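Garnau open day, who went?
Print this thread | E-mail to a friend | Reading time: 2 min

juvura_fan44
Just got back and I'm still grinning! They let visitors work the hand-held gripper at the fruit table

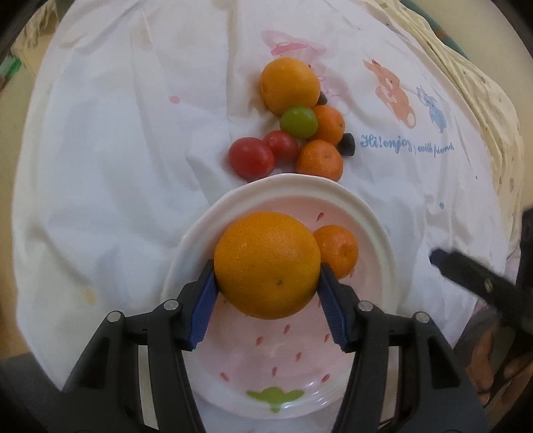
and I stayed way too long (sorry to the line behind me). The blue pads grip so nicely. Go if you can!

Datness
Fun, sure, but a person was squeezing it. I wanted more of the arm running by itself.

juvura_fan44
You feel how hard picking is, though! I loved that part.

matić_6
With Datness on this one. The February demo had more arm time. Better coffee too.

juvura_fan44
Next one is 26th July, I'm going again!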